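Sorting small parts before you start a job

I used to keep every bit and bob for my repairs in one big biscuit tin, and I'd still be doing it if Shona Moncrieff hadn't watched me spend a whole evening looking for a connector I was sitting on. She lent me a stack of plastic bins and I never gave them back (sorry, Shona).

So, bins. Get shallow ones, with rounded corners if you can, as tiny screws wedge themselves into square corners and won't come out without a fingernail. A bright colour helps no end. Mine are yellow and I can spot a black wire or a dark washer from the other side of the room.

One kind of part to a bin. It feels wasteful when you've only got two of something, but the moment you start mixing you're back to the biscuit tin. Solenoids are the worst for it – the leads hook round each other and round anything else in there, so give them room and don't pile them up. Circuit boards get their own bin too, laid flat, components facing up, and I pick them up by the edges.
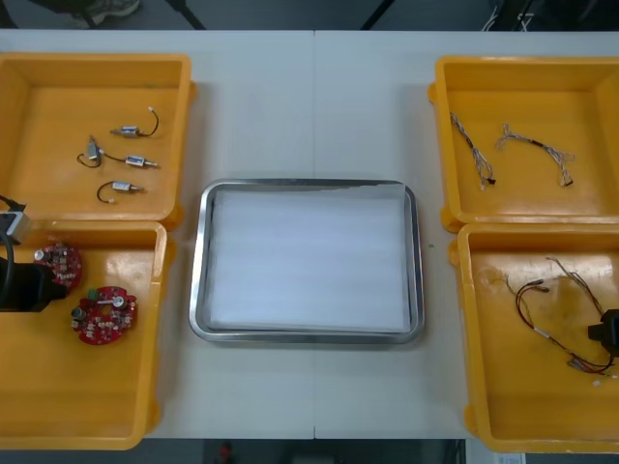

I like a steel tray in the middle for whatever I'm working on at that moment. Nothing lives in the tray! When I stop for tea, anything in it goes back where it came from, even if I'm only away for ten minutes. Fraser Laing uses an old roasting tin, and it does the job just as well once you've scrubbed it.

A white table top is lovely for this sort of work. If yours is dark, an old pillowcase pulled tight and taped underneath will do, though you'll want to wash it more often than you think. And if you've pushed two tables together, run a strip of masking tape along the join before you begin. I lost 9 tiny springs down mine last February and found them when we moved house to Dunbar.

Labels: masking tape again, and a soft pencil. I bought a label maker and used it for two jars of lentils.

Next time I'll get on to storing the bins when they're full – mine are stacked under the stairs at the moment and the bottom one has started to bow.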